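Chapter 8
Folding and Flat Storage of Knit Garments

8.1 Scope

Chapter 7 followed the household load from sorting to the end of drying. The present chapter begins when the garment is ready to leave the laundry area and ends when it is placed on a shelf or in a drawer. It is limited to knits, and chiefly to the short-sleeved T-shirt, which serves as the reference garment in all of the exercises. Woven shirts are treated in Chapter 9.

A knit fabric is built from interlocking loops. The loops allow the cloth to stretch and recover, and they also allow it to be pulled out of shape by handling. A shirt lifted by one shoulder while still damp can lengthen on that side. For the same reason, heavy knits are stored flat and are not hung for long periods.

8.2 The folding surface

Folding requires a level surface larger than the garment with its sleeves extended. In most homes this is a dining or kitchen table. A bare, polished top lets light jersey slide during the sleeve fold; a cotton tablecloth gives enough friction to hold the shirt in place. The cloth itself must lie smooth, as any ridge beneath the garment will be felt as a false crease when the fabric is pressed down by hand.

A checked cloth has one further use. Its lines can serve as a guide for squaring the hem and side seams, provided that the cloth has been laid parallel to the table edge. Beginners should set the hem against a line before making any fold.

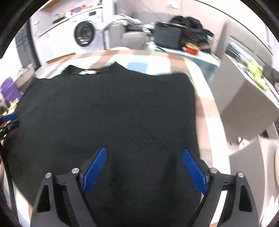
8.3 Starting position

The standard starting position is face-down, with the back of the shirt toward the worker. Both sleeves and side margins are then folded inward over the back, and the front panel remains on the outside of the finished fold. Printed or embroidered fronts are thus visible in the stack and can be identified without unfolding.

Smoothing proceeds from the center outward. The palms are kept flat and the pressure light – dragging the fingertips across a knit shifts the loops and leaves the side seams bowed. The collar is smoothed last, with the neckband lying in its natural curve.

8.4 Terms used in this chapter

Body width: the distance between the side seams, measured just below the sleeves.
Fold line: the line along which a layer is turned. It is located before the fabric is lifted.
Margin: the strip of body fabric turned in together with the sleeve.
Packet: the finished rectangle, ready for storage.

The term "packet" follows Nomura and Stevens, whose household manual is listed in the readings. Kaneko uses "block" for the same thing.

8.5 Order of work

Section 8.6 gives the sleeve and margin folds. Section 8.7 covers the lengthwise reduction, in halves or in thirds, and Section 8.8 the choice between stacking and upright filing. Students should have one plain T-shirt and a tape measure at hand before continuing.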